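Sim room tips, Hwang club kitchen-helper project

Read before you load the room. Seul-gi wrote most of these, I just typed fast.

Placing stuff
Keep the cabinet in the corner, leave open floor between it and the chair. Wide turns need it.

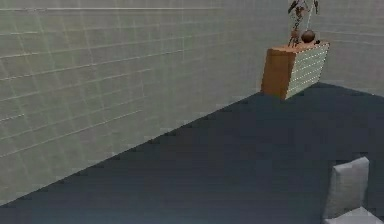
Picking up
Start with one small thing on the floor. Red shows up best on the dark blue. Set it down well clear of the table leg
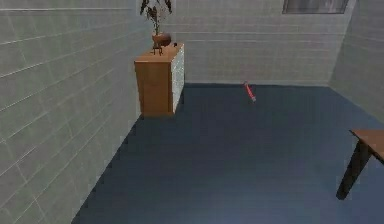
and save the layout before you hit run. Cap runs at 90 seconds. Byung-chul lost 40 of them in September, no backup. Dont rename the tile files.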